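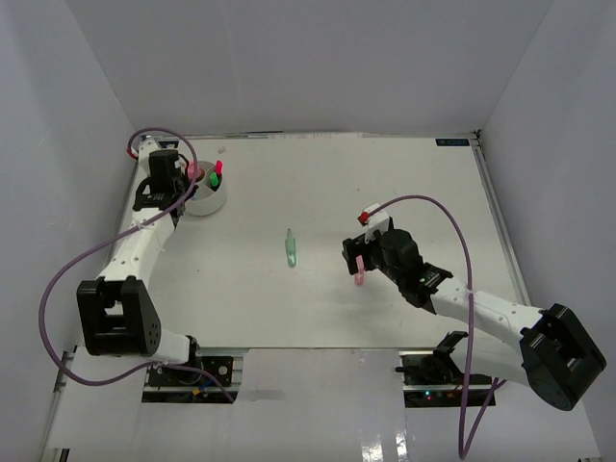

Left arm at the white cup, pink object at the rim.

5th November

Stirkberg tape transfer, session notes

Carried on with the Stirkberg reels. These are the quarter-inch masters for the second Coman album plus the box marked "extras", which has the radio session and what looks like a rough mix of the single. Running order on the box lid doesn't match the label copy. Went with the tape and noted the difference in the log.

Reel 3, side as stored tail out. Rewound by hand for the first minute to check the splices, then slow wind. Two splices had let go and a third was oozing. Cleaned all of them, remade with new splicing tape, left the old leader in the bag with the reel. No sign of shedding on the guides after the first pass, so I don't think this batch needs baking. Reel 5 is a different stock and I'm less sure of it. Leave that one until somebody else has had a look.

Azimuth set by ear and then on the scope using the tones at the head of reel 3. There are no tones on reel 4, so I kept the reel 3 setting and nudged it on the hi-hat in the second song. It came up brighter than the old CD issue, with more of the room on the drums. The CD must have been made from a copy. There is a dropout on the left channel in the last chorus of the third song that the CD also has, so that one is on the master and we live with it.

Speed: the 1 kHz tone reads slightly fast on the Bustis deck. Checked the same tone on the other machine and it agrees, so the recorder at Stirkberg was probably running slow that day. The organ on song three lands sharp against a tuned keyboard if played back at nominal. Did one transfer flat at nominal speed and a second corrected to the organ. Label both clearly. The flat one is the archive file and should not be touched.

Vocal on the radio session is very close to the mic and pops on nearly every line. Tried a high-pass at 40 Hz, which does nothing for the pops but gets rid of the rumble. Manual edits are the way to go there, probably an afternoon's work. The band's playing is good enough to be worth it -- the slow version of the opening song beats the album take for me.

The extras box also has a short piece with no title, just piano and brushes, fading in. Tomov are putting out the reissue and their list has no mention of it. Sent them a rough mp3 and asked if they want it as a bonus track or left off. Waiting to hear.

File sizes and naming. Folder for reels 3 and 4 comes to 2,691 MB, and the extras so far to 1,813 MB. Both copied to the shelf drive and checksummed. Names follow the July scheme (project, reel, side, take, flat or corrected). Somebody has been using spaces in the Coman folder again, please don't, the backup script skips them.

Deck notes. Pinch roller on the Bustis is getting shiny. Cleaned it but it will want replacing before the next large job. Right VU lamp is out again, meter itself is fine. Demagnetized the heads before starting and again after reel 4.

Still to do:
Reel 5, after inspection
Pops on the radio session
Ask Tomov whether the vinyl sides keep the original running order, as side 2 is long and will have to be cut quieter if the bonus track goes on
Photograph the box lids and the track sheets before they go back
Order splicing tape, down to the last roll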